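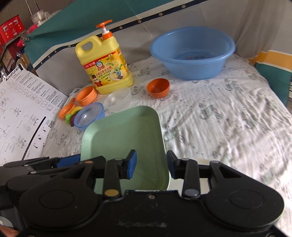 Word list for kitchen and household talk, English / Turkish / Greek, put together for the Tutness evening classes. 457 entries in the main file. Started from what people have on the table at home, so bowls, a tray, a big blue basin, a jug of detergent, and went outward from there. Toy food is fine for drilling the food words, the kids prefer it anyway. Grammar is not covered, see the Multum handouts for that.

## Files

- `words.csv` - main list, one entry per row
- `phrases.csv` - short phrases, still thin
- `old/` - the April version, dont use, kept for the notes column

## Columns

`id, en, tr, el, topic, level, note`

Level goes 1 to 4. 4 is stuff like "descale" and "to blanch". Topic is one of 14, full list at the top of `topics.txt`. Note is free text, sometimes in Turkish, sorry.

UTF-8, comma separated. Excel mangles the Greek if you double click the file, use import instead.

## Who did what

Turkish: Nesrin Özkan. Greek: Dionysis Psarras. English side was both of us arguing. Where the two languages split a word differently (basin / washtub / sink is the worst one) there are separate rows with the same `en` value. Not duplicates! Please stop deleting them.

## Known problems

- 3 rows in *spices* have no Greek yet
- plurals only for Greek, Turkish ones left out on purpose
- "jug" vs "pitcher": we went with pitcher for drinks, jug for cleaning products. Brouwer flashcards do it the other way round so watch out if you mix sets
- stress marks missing on a few capitalized Greek words
- *laundry* topic overlaps with *cleaning*, needs somone to go through it

## Changes

2020-09-09: merged Dionysis's fixes, dropped the audio column (links were dead), renamed `lvl` to `level`. If your Zetow import breaks, thats why. Change the field name in the deck settings and reload.

## Use

Free for teaching. Print it, cut it up, whatever. Corrections by email to Nesrin, put the row id in the subject line.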